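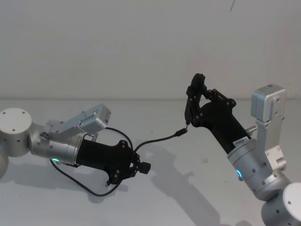 Comparing two grippers on a bench is mostly a matter of keeping everything else the same. I use a cable handover for this, in which one arm picks up a short lead and passes it across to the other. A thin cable is harder on a gripper than a block or a cup. It bends, it drags on the table, and the end you want is small. With the right fingers closed on the plug and the left fingers slightly open, as they are in the picture, you have the position where I stop the program and take my notes.

I ran this test with the Brotero fingers and then the Garg fingers on the same pair of arms. The steps are the same for any parallel gripper with two fingers.

What you need

Two arms that can reach a shared point above the table
A controller that can run both from one program (I use Plellgate)
Both sets of fingers, with their screws
A thin cable with a small plug on one end
A plain table top, cleared
A notebook or a spreadsheet

Step 1: Fit the first set of fingers

Power down the arms and swap the fingers on both sides. Do them up evenly and close the gripper by hand to check that the tips meet. If the tips are out of line by even a little, a thin cable will roll out sideways and you will blame the gripper for it. Power up again and run the homing routine.

Step 2: Set the handover point

Jog both arms until the tips are 40 mm apart over the middle of the table. Have one gripper lower and level, and the other higher with its fingers tilted up. If they meet head on, the wrist sensors get close to each other before the fingers do. Save this as a named position in the controller. You will use it for both sets of fingers, so don't adjust it later.

Step 3: Set speed and force

Start with the closing force at the lowest setting that holds the plug when you tug it lightly. Write it down. Set the travel speed to 300 mm per second for the long moves and drop it well below that for the last part of the approach.

Step 4: Do the dry runs

Run the program 3 times with no cable. Watch the wrists and keep a hand near the stop button. Then add the cable and check where the slack goes. A loop that hangs under the gripper is fine. A loop that lies over the top of the gripper body can tighten as the arms part, so leave enough length for it.

Step 5: Run the test

Do 14 handovers with each set of fingers. For each one, note whether the plug was picked up, whether it turned in the fingers, and whether it was let go cleanly. Put the cable back in the same place every time — I mark the spot with a bit of tape.

Reading the results

Look at the turns first. A dropped plug is easy to spot, but a plug that has twisted in the fingers will still count as held and then fail when you try to insert it. The Garg fingers dropped fewer for me. The Brotero fingers kept the plug straighter, and those are the ones I left on.

Tarun Chaturvedi suggested repeating the test with Trorno rubber pads stuck to the tips. I plan to do that in June, using the same saved position and the same cable.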